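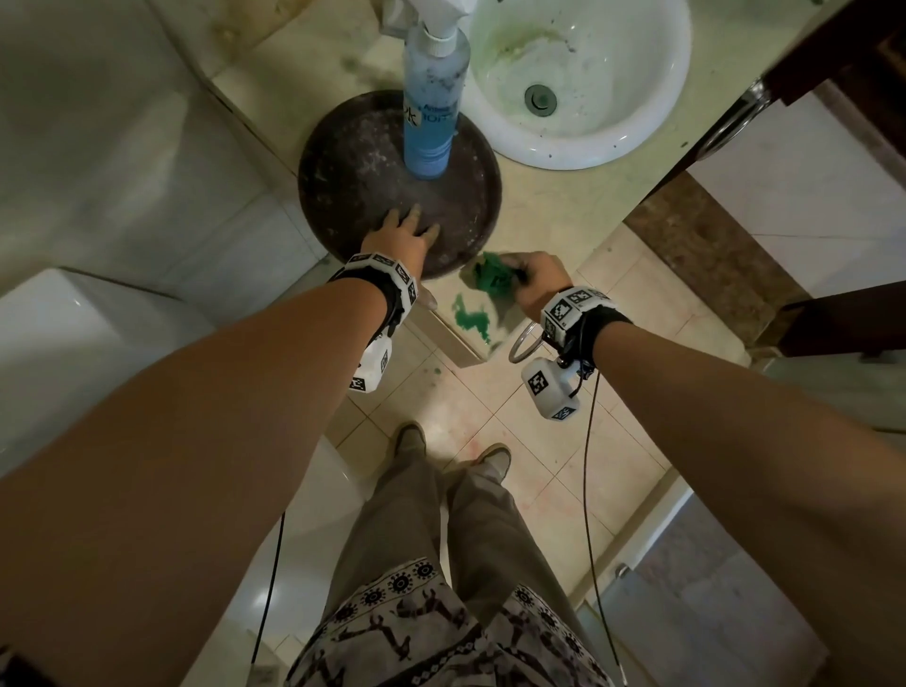
Speaker notes – "Woltent, or how I threw away my favorite board"
Game makers' meetup, 24/02/2020

(Wait for people to sit. Water. Slow down!)

Hi, I'm Habibur Kumarasinghe, and I've spent far too many evenings on a board game called Woltent. It's a game for two to four players where you're running night markets along a river, and tonight I want to talk about the version you can't play any more, the one I loved and had to get rid of.

Quick show of hands – who has a game in a shoebox at home? OK, and who has changed the rules in it this month? Good, you're my people.

SLIDE 2, the old board
So the first Woltent had 138 spaces. I drew every one of them with a ruler and a brown pen, and I was really proud of the river (it had bends! it had a little island!). My friend Karthik Kodikara played it with me in June and after two hours he asked which part of the river was the game. I got a bit huffy. Then I went home and looked at my notes, and we'd only ever used the stretch by the bridge.

SLIDE 3, close-up of the bridge
Pause here, let them look at the pencil marks.

What was fun at the bridge was that people were in each other's way. You'd park your boat, I'd have to pay you or go the long way, and we'd argue over the price. Everywhere else you just moved and took a cube. Moved, took a cube. I'd built a whole lot of river for taking cubes in.

SLIDE 4, the new board
Eight spaces. The first time I put it on the table I thought it looked like a kids' placemat. But the arguing started on turn one, and a game now takes 45 minutes if nobody's being stubborn.

(Fix the slide, it still says 138 in the corner.)

Things I'd tell you to try with your own game:
Write down where the pieces are at the end. Do it for five games and compare.
Play on half the board, even if the rules break. Cover the rest with a tea towel.
Keep the old board. Mine's under the bed and I've stolen from it twice.

SLIDE 5, the card problem
Small board, new trouble. The weather cards were made for a long trip, so one storm could wipe out your whole evening. I cut the storms down and let players see the next card coming. Dondus, the trading game I made before this, had the same fault and I never fixed it there – if someone asks, say yes, I know, and yes, I might go back to it.

If there's time: the Nonora story, with the dice in the soup. Skip if we started late.

LAST SLIDE
There are two copies of Woltent on the back table and I'd love to get both going. Karthik's teaching one and I'm teaching the other. He's better at the rules. Questions first, then boats.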